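4.3 Checking grasp proposals on cloth

Now for the fun part! Once Sturnelance has loaded your recordings, Trultar can start proposing grasp points on soft items.

1. Open the Grasp tab and pick a session.

2. Set the clip length to 300 frames. Shorter clips work too, but the tracker likes a bit of run-up.

3. Press Propose. Each candidate shows up as a pair of dots, one per finger, with a score next to it.

4. Drag the score slider to 65. Weak candidates fade out as you go, and it's great to watch the good folds stay lit.

5. Step through what's left and press K to keep or X to drop.

Note: Patterned bedding is a wonderful test. Flowers and scrolls can look like folds to the edge detector, so turn on Texture Mask before you press Propose.

Garments on floral bedspreads, one bunched and one spread out:
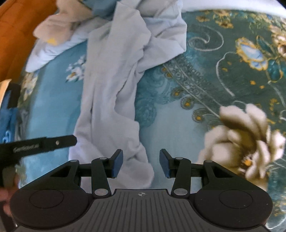
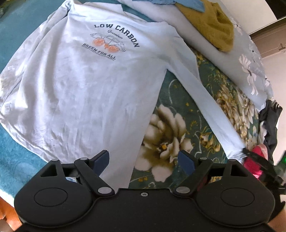 Caution: Changing the mask after step 5 clears your keeps. Save first with Ctrl+S.

6. Choose Export > Policy Set. If you see error 218, the finger labels are swapped; flip them under Tool Setup and export again.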